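Workshop notebook - May
Room mock-up, bedside corner

Started at 9.20 once the heating had come on. The job was to go through the bedside corner for the Nostlow fit-out and write down what needs changing before Darnell Halvorsen orders furniture for the rest of the rooms. The bed stays as it is. I only looked at the round table, the phone and the cabling in the corner.

1. Table

The round one from Karaca, light oak finish, with the raised rim. Diameter suits the space and it clears the side of the bed. The rim is good for stopping pens and keys rolling off, but it makes the top a nuisance to wipe, as crumbs collect against it. Housekeeping at Pullham said the same about theirs. The lower part is handy for the remote and I would leave it there so the top is kept for the phone and a glass.

Price on the last quote was 300 each. Darnell thinks we can get that down if we commit to the full number. I have asked for a version with a notch at the back for cables, no answer yet.

2. Phone

Black corded desk phone, kept at the back left of the top. I tried it nearer the bed and the cord then runs across the table, so back left is the better place. The label strip on it still needs the Nostlow extension numbers. Reception is 15, maintenance is 17. Ask the office to print these properly this time, as the handwritten ones at Pullham smudged.

3. Corner and cabling

This is the part that wants work. Too much is lying on the floor between the table and the wall.

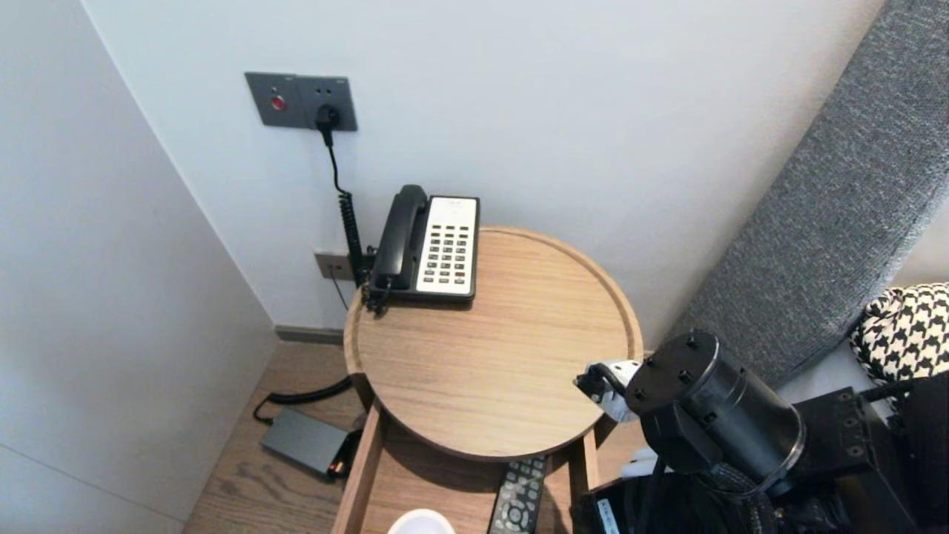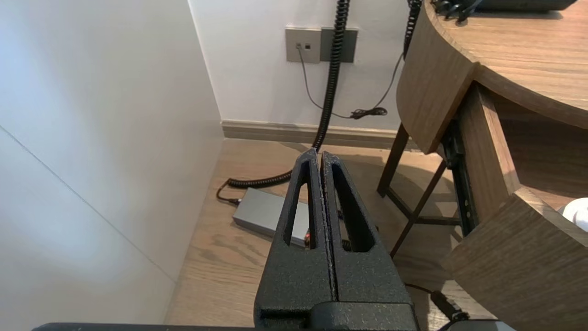
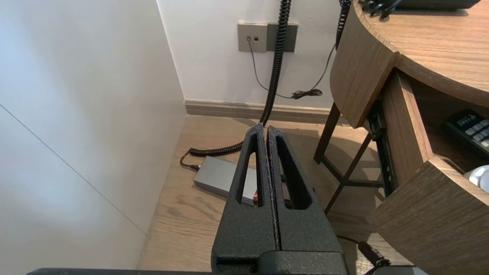
4. What to do about it

- The box on the floor by the wall is in the way of the vacuum and its light will bother anyone sleeping on that side. Lift it off the floor. Lurkov do a small bracket that screws to the underside of a table, try one of those first.
- Coiled cord is far too long for the job. Replace with a shorter one, or tie up the spare length behind the table leg.
- The little bundle near the skirting should be clipped to the wall or put in trunking. White trunking would go with the back wall.
- Wall plates are at different heights, which looks untidy, but moving them means cutting into the board and making good. Leave them for this room and mark the change on the drawing for the others.
- Check the thin lead at the low socket is long enough to be clipped neatly without pulling.

Spending limit for the mock-up is 2000 and that has to cover the table, so no new electrical work until Darnell has signed it off.

5. Still open

Table needs to come forward while the bracket goes on - put tape on the floor first to mark the legs. Felt pads for the feet, the boards scratch easily. I have not decided about the remote, it may want a small tray so it does not slide about.

Stopped at 11.45. Bracket and clips to be ordered this afternoon.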